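Against the Lidded Toy Box

Vandenberghe
17/04/2021

Most advice on storing small toys starts with the container. The usual recommendation is a set of matching boxes with lids, sized to fit a shelf, with a label on the front of each. I think this starts at the wrong end. The container is the least important part of a storage system for small objects. The number of movements it takes to put one object away matters more, and a lid adds two of them.

Consider the sequence for a lidded box on a shelf. Pull the box out, set it down, remove the lid, put the object in, replace the lid, return the box. That is 6 steps for one ball. An open bin that already stands on the table needs one: pick up the ball and let go of it over the bin. The steps are small, and an adult doing them once will not notice. A child doing them at the end of an afternoon will stop after the second object, and the remaining objects will stay where they are.

Floor Kramer, who has sold storage under the Skundton label for years, has argued to me that a lid keeps dust out and lets boxes stack. Both points are correct. They apply to things stored for months: winter gloves, spare bedding, tax papers. A rubber duck or a soft ball is handled several times a week and needs rinsing now and then whether it sat under a lid or not. Stacking is worse than useless for items in daily use, as the one that is wanted will be in the bottom box on most days. Two boxes stacked is tolerable. With 4, the lower ones are out of service.

The second common recommendation is sorting by type. Balls go in one box, bath toys in another, figures in a third. Sorting has a cost that is paid every time something is put away, and a benefit that is collected only when something is looked for. For screws and fuses the trade is a good one, because a wrong screw is hard to tell from a right one. Toys in strong colors identify themselves.

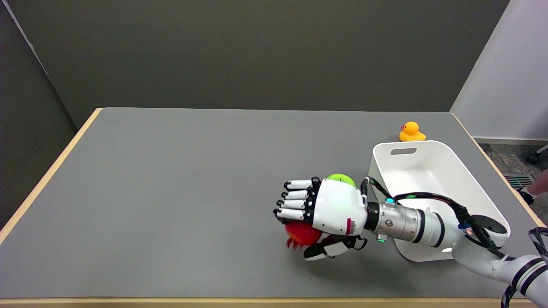
A red spiky ball, a green ball and a yellow duck can share one bin without any loss of time at either end. Each differs from the others in color, and the duck differs in outline as well. The eye finds the right one before the hand has moved. Sorting them into separate compartments would only lengthen the cleanup.

There is a limit to this. Mixed storage works while every object in the bin can be reached without emptying it. In practice that means the contents should be no more than two layers deep. Past that point the lower layer is out of sight, and color no longer helps. The remedy is a shallower bin or fewer toys. A divider insert, such as the ones Vevlow supplies with its larger bins, reduces the space and leaves the depth unchanged, so it treats the wrong dimension.

On the bin itself I have only a few requirements. White or another plain light color is preferable, as colored objects stand out against it. Plastic is adequate and can be wiped. The walls should be smooth inside. Soft spikes catch on woven baskets, and the weave collects crumbs. A handle slot cut through the wall is better than a separate handle: it has no moving part to break, and it leaves the top opening clear. The slot should be wide enough for an adult's fingers. Grokance makes a bin with slots that admit two fingers, and carrying it full is unpleasant.

Position is usually ignored. The bin should stand where the toys are used, on the same surface if there is room. Luuk Postma, my neighbor, keeps his children's bin in a hall closet and complains that it is always empty. He has since bought a bigger one. The distance from the table to the closet has not changed, and I expect the second bin to fill at the same rate as the first.

I have heard the objection that an open bin on a table looks untidy. It does look less tidy than a closed cabinet. The comparison should be made with the table as it looks when the cabinet is too much trouble to open, with the toys spread over it and the cabinet door shut. One bin with its contents showing takes up a fixed area, and that area can be planned for.

Labels can be omitted. A household with 1000 loose parts needs them. For a single open bin, the contents are the label.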